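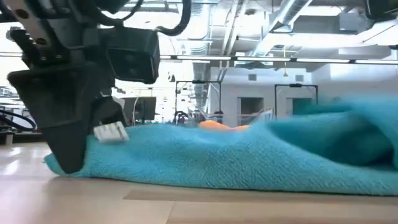
Session 4 of our evening course is about fingertips and cloth. In the first three sessions you made the arm move and you made the gripper open and close, and for this you used hard things: blocks, cups, a tin. Cloth is different because it does not keep its shape while you touch it. A terry towel, like the turquoise one, makes soft folds, and each fold is a possible place to grip. Look at how low the wide finger goes: its blunt tip is pressed into the near edge of the towel, close to the table. The other finger is narrower and carries a small white pad with ridged edges on its inner side. Keep this arrangement in your mind when you draw your own fingers, also if your gripper is much smaller.

What you should have with you

Your gripper from session 3, with the bracket mounted. Two finger blanks from the Jindesby box (the long ones). One sheet of soft pad material. A towel from home, which must be terry and not a thin kitchen cloth. The screws are in the drawer marked Ameck, and please put them back in the same drawer.

4.1 Shape of the finger

A flat finger with a taper can go under a fold. A thick finger pushes the fold away before it can be closed on. I recommend to begin the taper 30 mm before the tip. Do not make the tip sharp. A sharp tip catches in the loops of the terry, and then the towel does not come off when you open the gripper. Round it with fine sandpaper until you can pull it over the towel without hearing it catch.

The two fingers do not need to be equal. In my first build at home I made them equal, because it looked correct, and I changed it only after many evenings. Now I use one wide finger which holds the cloth down and one narrow finger which comes toward it.

4.2 The pad

Glue the pad on the inner side only. If it goes around the edge, it will lift there after some days. Ridges should go across the direction of pull – if they go along it, the cloth slides out between them. Let the glue rest until the next session before you put load on it. Those who are in a hurry can use the double tape from Westerberg, but then write "tape" on the finger, so that we can compare later.

4.3 The camera and its cables

When the camera is mounted beside the bracket, it travels with the gripper, and so do its cables. Leave a loop over the top, large enough that the wrist can turn to both sides. Test this with the motors off. Turn the wrist by hand to each end position and watch the plug, not the cable in the middle. It is at the plug that it breaks.

4.4 Height above the table

This is the part where most fingers are broken. Set the soft limit in the control program to 2 mm above the table for the first tries, and go lower only when the arm repeats well. Speed at 30 percent. When the finger touches cloth, the motor current rises very little, so you cannot trust the current alone to tell you that you have arrived.

4.5 Exercise

Drop the towel on the table from the height of your shoulder. Do not arrange it. Choose a fold with your eyes, drive to it, close, lift to 100 mm, wait, open. Do this 60 times and write each result in the table on the back page: held, slipped, missed, or stuck. "Stuck" means that the towel stayed on the finger after opening. Change nothing on the gripper during the series, also when you see a mistake. Note the mistake and correct it afterwards.

For the next session

Bring the filled table and both fingers, also the broken ones. Read the Roretwood notes on calibration, only the first part. We will meet in the small workshop, and the door is open from 18:30.

Questions before that can be put in my shelf by the drill press.

Poul Hafstein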